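About Kerngate

Pumps, seals, valves, and the bits that go round them. We repair, rebuild and supply for factories, quarries, food plants and a few farms. Based in Kerton, two units off the ring road, trade counter at the front.

Started out as a one-bench seal shop. Customers kept bringing the whole pump in with the seal still stuck in it, so we bought a press and a bigger bench and it went from there. Took over the unit next door one March and have been meaning to tidy it ever since.

What we do

Gear pumps, vane pumps, piston pumps. Strip, clean, measure, quote. If it's not worth doing we'll say so and you can have it back in a box or we'll scrap it for you. Gearboxes too, up to a size. Ring first if it needs a forklift.

Shaft seals and O-rings cut or matched from stock. We hold 2762 lines on the shelf at Kerton and can usually get the odd ones next day. Bring the old one, even if its in pieces. Metric and imperial, please don't guess between the two.

Control panels and pump wiring. Smaller side of the business but growing. Starters, float switches, pressure switches, replacement looms for older sets where the original maker has stopped answering the phone. Drawings supplied with every panel, paper copy inside the door.

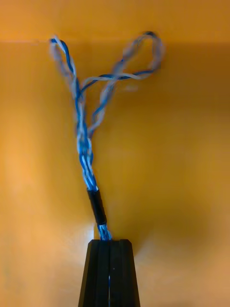

Makes we look after

We are the area stockist for Cleltetti transfer pumps and the full spares range. Also Demirtaş valve blocks, new and exchange. Other makes, just ask. Most of what comes across the counter has lost its plate anyway so send a photo and the port sizes.

Testing

Every rebuilt pump goes on the rig before it leaves. Flow, pressure, temperature, noise. You get the sheet. Rig tops out at 227 bar, anything above that goes out to a test house we've used for years and adds a few days.

Service contracts

157 sites on contract at the moment. Yearly visit or quarterly, your choice, same engineer where we can manage it. Oil samples included. Breakdown cover is extra and contract customers go to the front of the que.

Working here

Two apprentices in the workshop, one in the panel room. Next intake closes 12th August. Letter or email, doesn't need to be fancy. Tell us what you've taken apart.

Counter and deliveries

Open weekdays, eight till five, shut for half an hour at lunch. Free local delivery on orders over £1000, otherwise carriage at cost. Goods in is round the back, blue door, sound your horn.

Account forms at the counter or by email.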